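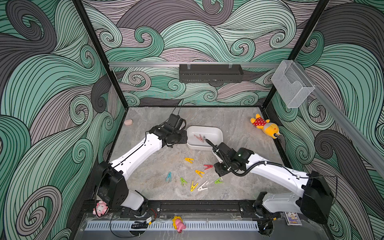 Ritva Kiiskinen wrote back that she would wait for a second batch before ordering any, and that a gripper that only shines on foam cubes had already cost her one budget year. Fair enough. We sell the Hetometti parallel gripper, and we still think most people should read this page before they put it in the cart.

Hetometti H2 Parallel Gripper, black
Item 164
Sold singly or as a left/right pair
Status: in stock, next shipment in March

What the maker says
Hetometti calls the H2 "a universal hand for everyday objects." We have stopped repeating that. Everyday objects include wet sponges, coins and shirt collars, and we have not seen it do well on any of those.

What we tried
Clothespins, mostly. They are cheap, they come in plenty of colors, and they are awkward in a way that foam cubes are not: narrow legs, a spring in the middle, no two lying at the same angle. The task is to get them off the tabletop and into a white tray with two arms working from opposite sides. We ran 55 attempts per gripper, with the H2 on one day and the Vindetti V-Grip on the next. Same arms, same table, same pins.

H2: 37 clean pickups out of 55
V-Grip: 34 clean pickups out of 55

A difference of 3 is not much to hang a purchase on. Brunello Farina ran both sets and would not call a winner. The H2 costs more, so keep that in mind when you read the maker's comparison chart, where the gap looks a good deal wider.

Where it struggled
Pins lying flat against the tabletop. The fingertips need to come in low, and the stock pads are too thick for that. Thinner pads are sold separately, and we think they should be in the box.
Pins close to the tray. The wrist is bulky, and with both arms near the tray there is little room to turn. Plan your paths before you blame the gripper.
Cable routing. The supplied clips let go twice on us. Tie the cable or hose down along the arm link with your own ties and leave enough slack at the wrist.

Where it did well
Closing force was steady from the first attempt to the last. It also held a pin without popping the spring, and the V-Grip did not always manage that.

What we did not test
Anything heavy. Anything wet. Long running hours — the maker quotes a service life, but we have no way to check it and have left it off this page.

In the box
One gripper, stock pads, mounting screws, cable clips, printed quick guide

Not in the box
Thin pads, controller, wrist adapter for Caputo arms

Returns
Unused grippers can come back within 55 days. Pads can't.

Questions about fit go to Frauke Wendt at the parts desk. Send the arm model and a photo of the wrist flange.

Page last changed 29th January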